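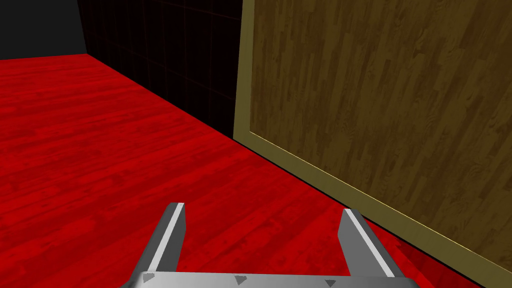

Gripper open and holding nothing, red floor, wooden panel on the right. Joltside room, simulated.

Clitstead Remote Demonstration Group
Minutes of the May meeting

Held in the upstairs room at Clitstead, with the Ejigu site joining by phone. Start was set for 2 p.m. and took place when the phone had been persuaded.

Present: the chair, the data lead, the scene builder, both regular operators, the new operator, the minute-taker. Ejigu was represented by two people and a dog.
Apologies: the Bikside liaison, who sent written comments. See item 5.

1. Minutes of the last meeting

Accepted with one correction. The minutes said that the left hand controller had been "repaired." The operators asked for this to read "opened and closed again." Changed.

2. Actions carried over

Spare straps for the hand controllers: ordered, arrived, wrong size. Being returned.

Written start-of-session checklist: drafted by one of the operators. It fits on a single page, and the group wished to record its surprise. The chair asked for it to be taped to the desk and not filed, as things that are filed here are not seen again.

Naming of saved demonstrations: still open. Three people are using three schemes, and one of those people was in favor of two of them. The data lead will choose one by herself and announce it. Nobody objected, which the data lead asked to have minuted for later use.

3. Demonstrations in the Joltside room

The data lead reported 1209 demonstrations saved to date in the Joltside room, all driven by hand from the Clitstead desk. Of these, 59 have been marked for a second look. The usual faults: the operator stopped to think, the operator closed the gripper on air and then went back for the object, or the operator finished the task and forgot to press stop, leaving the robot standing there for a good long while with its work done.

There was a discussion of the last kind. One operator felt that a robot that learns to stand quietly after finishing is no bad thing. The data lead said the robot would learn to stand quietly whenever it liked, including halfway. Long tails will be trimmed before anything goes to training.

On closing the gripper on air, the group looked at approach shots, among them the one at the head of these minutes. It was agreed that arriving with the fingers wide open is right and should be the habit. The regular operators have been opening the gripper at the last moment, which works for them and looks dashing, but the trained policy copies the dash and leaves out the opening. From now on the fingers are to be open before the final approach begins, and to stay that way until the operator means it.

The new operator asked how one is supposed to judge distance against a floor with that much grain in it. The regular operators said one gets used to it. The new operator asked how long that takes. This was not answered to her satisfaction. The scene builder defended the red wood grain at some length. He said that a policy taught only on plain gray floors falls apart when it meets a rug. The chair said that no real house known to him had a floor of that color, and the scene builder said he would gladly visit one if found. The floor stays.

Agreed: approach speed near the target to be halved for all operators. Anyone who finds this dull may say so in writing.

4. Two-arm driving

This took up most of the afternoon.

Until now nearly all the saved work has been done with a single arm while the other is parked. Ejigu would like demonstrations in which both arms do something useful, and asked how far along we were. The operators said that both arms can be driven at once and that they have done it. Asked whether both arms had done something useful, they said that was a separate matter.

The trouble is mostly one of attention. With an arm reaching well out into the room and the other held up close, the far gripper is a small thing on the screen and the near one is large. The eye goes to the large one. Meanwhile the far one is doing the job, or is supposed to be. One operator admitted to having carefully lined up the wrong hand for most of a session before noticing that nothing was happening at the other end.

The view from over the robot's body was also discussed, as the room can sit at a steep slant in it, with the walls running off corner to corner. The regular operators say they no longer notice. The new operator noticed at once and had to go and get a glass of water. It was put to the group that "push the stick forward" means one thing to the hand and another to the eye when the picture leans that far over. The scene builder offered to put a thin level line on the operator's screen. The data lead said yes, provided the line is drawn on the screen only and does not get saved into the recordings. She said this twice and asked for both times to be minuted.

Ejigu asked whether it would be simpler to take the real arms by the wrist and walk them through the motion. The operators were all for it as a comparison. Guiding by hand is slower to set up and leaves the operator's sleeve in a lot of the recordings, but people make fewer strange corrections when they can feel the weight of the arm. The chair pointed out that a simulated arm has no wrist one can take hold of. Ejigu said they had meant their own arms, at Ejigu. After some confusion this was agreed to be a good idea.

Plan: 5 two-arm tasks, each to be driven at Clitstead in the simulated room and walked through by hand at Ejigu, then compared. The tasks will be chosen by the operators, who were asked to pick things a person would really use two hands for. "Holding one arm out of the way with the other" was ruled out.

Before each two-arm recording the operator will say aloud which hand is working. It will feel silly for the first week. 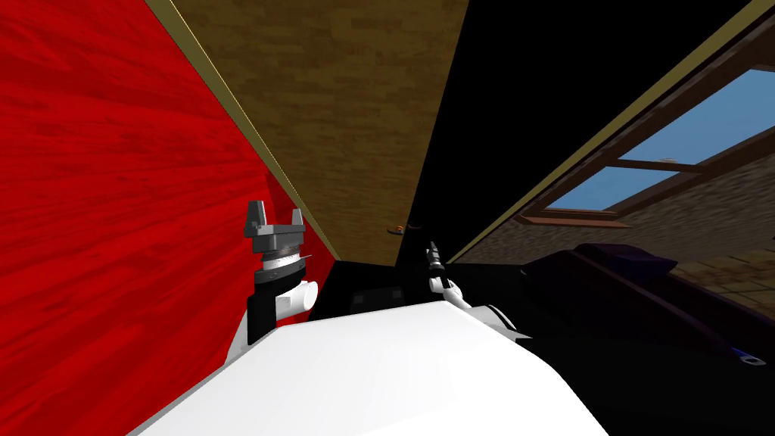
5. Comments from Bikside

Read out by the chair in full, as requested by their author.

Bikside would like shorter demonstrations. Bikside would also like more variety in how each task is done, more care taken in doing it, and the whole lot sooner. The group noted these wishes and could find no fault with any of them taken singly.

Bikside's other point was a fair one. All three of our operators now approach from the same side, the newest having learned it from the other two. The data lead confirmed it from the recordings. Starting positions will be shuffled by the software before each run, and the operator is not to drive back to the favorite spot before beginning. The regular operators looked at the table during this part.

6. The desk

The operator's chair still sinks. When it sinks during a run, so do the hands, and when the hands sink, so does the gripper. There are a few recordings where the arm comes down very slowly and with great dignity onto nothing. The data lead wants these removed. One operator wants to keep a copy.

A fixed stool will be borrowed from downstairs until a chair is bought. Purchase approved.

7. Actions

Data lead: choose the naming scheme; trim long tails; second look at the marked demonstrations.
Scene builder: level line on the operator's screen, and only there. Shuffled starting positions.
Regular operators: fingers open before the approach; list of two-arm tasks to Ejigu.
New operator: keep a note of anything that makes no sense, while it still makes no sense.
Ejigu: set up hand guiding on their arms.
Chair: reply to Bikside, politely.
Minute-taker: return the straps, buy the chair.

8. Any other business

Ejigu asked if the dog could be heard. It could.

Meeting closed at 4:40 p.m. Next meeting in June, same room, stool permitting.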